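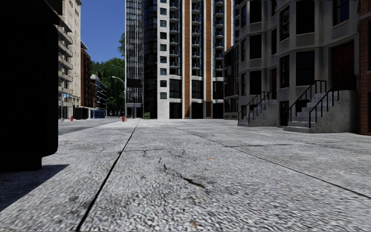

Light grey granite paving in large slabs with narrow joints, city street setting.

Kodikara Granite Paving, Light Grey

Kodikara is our standard light grey granite for pavements, squares, forecourts and larger garden terraces. It has a speckled mix of white, grey and black grains that runs through the full depth of the stone, so a chipped corner shows the same colour as the face.

Stocked at the Flivton yard and sold by the square metre. Cut sizes to order.

Thickness and use
30 mm: foot traffic only, on a full mortar bed.
40 mm: foot traffic and the occasional car, on a full mortar bed over a concrete base.
Thicker slabs for delivery routes are quoted separately. Please send a drawing.

Finish
Flamed as standard. Fine picked and bush hammered are available on orders over one pallet. We do not supply Kodikara polished for outdoor use.

Edges
Sawn on all four sides. Thickness tolerance is plus or minus 2 mm. A small bevel can be added to the top edge at extra cost and adds a week to the lead time.

Laying
Lay on a full bed. Spot bedding leaves hollows under the slab and is the usual cause of cracking that we get asked about. Prime the underside with Ziline bonding slurry and lay while the slurry is still tacky. Fill joints with Jumix grout, grey or charcoal. Movement joints should follow those in the concrete base.

Mix slabs from at least three crates as you go. Granite varies from block to block and a single crate laid on its own can show as a patch. Check for shade before laying, as we cannot take back slabs that have been fixed or cut.

Cleaning
Sweep regularly and wash with water and a stiff brush. Leaves left over winter can leave brown marks, which mostly fade with weather. Avoid acid cleaners: the stone contains a little iron and may turn rusty. Chewing gum comes off with steam. Sealing is optional.

Packing and delivery
Packed upright in timber crates, about 41 slabs to a crate in the smaller size. Delivery is to kerbside by tail lift or crane lorry. Please tell us about narrow roads or height limits when you order.

Samples
Hand samples are free. A full slab can be sent for the cost of carriage, which is refunded against an order.

Prices held until the end of September.
Page updated 12 March 2023

Related products
Kodikara kerb, straight and radius
Kodikara setts
Ziline bonding slurry
Jumix joint grout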